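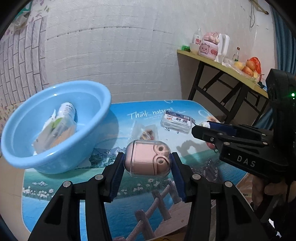
The Low Table

My sister wanted to begin with the hard things. I wanted to begin with the bottle, which was easy to grip and wouldn't break if we dropped it. She said the arm would have to deal with the hard things sooner or later, and she put the earbud case down on the low table, next to the printed house.

We had been building the arm since spring. It stood in the back bedroom with a sheet over it, bolted to a door laid flat on two sawhorses. The joints worked. The wrist worked if you were patient with it. The only thing it didn't have was any idea of what to do, and for that we had to show it, over and over, with the grippers in our own hands.

"You take the left side," she said.

"Of the table?"

"Of the case. Press from the left and right together. Don't pinch it from the top."

I pressed. The case was inside its clear cover, and the cover was rounded, so the pads had to meet it straight on or it would turn. It turned. I put it back and tried again.

We had moved to Nivham for her job, and the apartment came with the brick wallpaper already up. Neither of us liked it and neither of us had done anything about it. The folding table was ours, and so was the fruit, which she bought every week and I ate. The low table had belonged to our aunt on Hedside Road. She had kept her sewing on it. When I was small I used to walk two fingers along the printed fence, past the daisies, and up to the house with the gray-blue roofs, and I would decide who lived there. It was never anyone with a job like ours.

"Again," my sister said.

She had a notebook open on her knee and made a mark in it each time I lifted the case and set it down in the right place. She didn't mark the failures. I told her that was no way to keep records, and she told me the computer kept the failures and the notebook was for us.

By lunch there were 39 marks. We ate standing up. The arm's controller had come from a company called Šimko, secondhand, with a manual written for a different model, and she read it while she ate. She had read it many times. There was a page on grip force that she had filled with pencil, crossing out their numbers and writing in her own.

"If it squeezes the way you squeeze, it'll crack the lid," she said.

"I haven't cracked anything."

"You're slow. It won't be slow."

I went slower after that, to be difficult, and then I noticed it worked better. The case stopped turning. I could feel through the handle when both pads had touched, a small even push back, and I waited for it each time before I lifted. She saw me waiting and wrote something down that wasn't a mark.

In the afternoon we traded places. She was better with the gripper than I was and always had been. She brought the pads in fast and stopped them just short, and then closed the last bit gently, the way our aunt used to shut a drawer when someone was sleeping. I kept the notebook. When the light got low I turned on the lamp in the hall and she said to turn it off again, the shadows had moved. So we stopped with 93 marks on the page and a line drawn under them.

Training took all night. The computer was under the bed in the back room, and its fan ran so loudly that I slept on the couch. Sometime before morning I got up for water and found her sitting on the floor by the low table with the case in her hand. She was opening the lid and closing it.

"They said no at Stollia," she said. "The email came on Friday."

I hadn't known she was still waiting to hear from them. It was the job she had wanted before this one, and before the one before that.

"Did they say why?"

"They liked the project. They thought one person should have done it." She closed the lid. "I told them there were two of us. It was in the first line."

I sat down too. I couldn't think of anything useful to say, so I said that the first line was the right place for it. She nodded. The fan went on in the other room.

We carried the low table in at 7 and put it in front of the arm. I took the sheet off. She set the case down by the daisies and checked the cable, then checked it a second time and stood back by the door with her hand on the switch.

The arm came down too far to the left. It stopped, moved over, and came down again. The fingers closed until they touched, and then they stayed there without lifting, long enough that my sister leaned forward to shut it off.

"Wait," I said. "It's doing the wait."

The case went up. It wasn't high, maybe the width of a hand. The arm carried it over the fence and the blue water, set it down on its end so that it rocked, and let go. The case fell over. The lid didn't crack.

She took the pencil from behind her ear and looked at the notebook, and then she held it out to me.

"Does that count?" she asked.

"It fell over."

"After it let go."

I thought about it. The arm had gone back to its starting place and was holding still over the table. I made a mark on the new page, a short one, and she went to the kitchen to get the bottle.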